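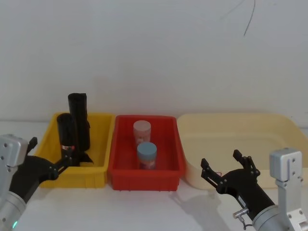

Left gripper at the yellow bin, with the red bin and the cream tray to its right.

Pletier sells a two-arm sorting cell as a monthly service. The customer supplies a table, a power outlet and the goods; Pletier supplies the arms, the grippers, the cameras and the software. We spoke with the company's head of applications on August 24, 2022, mostly about what the service does not cover.

The first question was why the work surface is so plain. "Bins are cheap and people already own them," the head of applications said. "If we required a machined fixture, the fixture would cost more than the first month." Bin positions are taught once per setup. Moving a bin by a hand's width is tolerated; moving it to the other side of the table means teaching again.

Soft goods take up most of the support time. A jar has a rigid wall and a known diameter, so the grip width can be stored with the item. A rolled item in crumpled black material has no fixed outline. "The gripper closes until the motor current rises, and then we decide if that was the item or a fold of it," the head of applications said. "Early software got that wrong too often. We changed the threshold in the Madari release, and it is still the setting customers ask us to adjust."

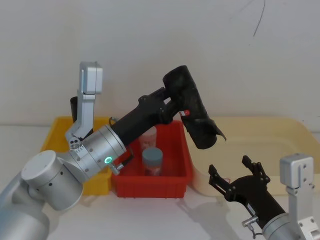 A black item held by the left gripper over the right side of the red bin.

Each arm carries the same two-finger gripper. Suction was tested and dropped for this package. According to the head of applications, it held lids well and fabric poorly, and a tool changer would have added a part to maintain. Brindard, a reseller, still offers suction as an add-on - Pletier does not support it.

Pricing is 1,597 dollars a month with a minimum term of 13 months. That includes training for up to four item types. Further types are billed separately. Customers provide 1,000 recorded picks before a new type is signed off, which Pletier says takes around a week at normal staffing.

We asked about throughput and did not get a figure. "It depends on the mix, and I would be quoting you our mix," the head of applications said. A trial at the Arellano warehouse is due to report in September, and Pletier intends to publish cycle times from it, including failed grasps.

Spare fingers ship with the cell. Replacing a pair requires one hex key and a recalibration routine, run from the tablet. Camera brackets should be left alone. If one is bumped, the arm has to be recalibrated before it returns to work, and the software will not detect the shift by itself.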